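Sadard Rotary Tube Fly Vise Review
Levente Fekete – Jun 11, 2025
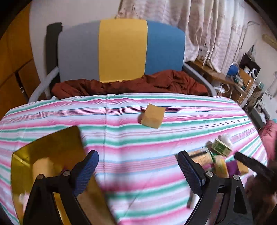

What it is

The Sadard is a rotary vise made for tying tube flies. In place of standard jaws it has a tapered steel mandrel held in a collet, and the tube slides onto the mandrel and locks with a quarter turn of the rear knob. It comes with 2 mandrels, one for small plastic tubes and one for the larger bottle tubes. There is a C-clamp in the box. The pedestal base is sold separately.

I bought mine in November to replace a Gidach adapter that I had been using in a regular vise. The adapter worked, but tubes spun on it whenever I put real pressure on the thread.

Tying on it

I have tied 181 flies on the Sadard so far, most of them marabou and rabbit strip patterns for winter steelhead. The tube does not slip. I can pull hard on 6/0 thread when I'm tying down a bulky collar and it stays where I put it. Copper and aluminum tubes hold as well as plastic, though a metal tube with a burr inside should be cleaned up first or it will scratch the mandrel.

The rotation is smooth once you set the tension screw. Out of the box mine was too loose and the head drifted under the weight of the bobbin. Half a turn with the supplied hex key fixed it.

Problems

The small mandrel bends. I bent mine in the second month pushing on a tight liner, and a new one took three weeks to arrive. The clamp also opens only far enough for a thin tabletop – measure yours before you order.

Compared with the Brunton

A friend ties on the Brunton, and I have used it for a few evenings. It has a heavier head and a better clamp, but changing mandrels takes two tools. On the Sadard it takes none.

Rating: 4 out of 5. I would buy it again, with a spare small mandrel in the same order.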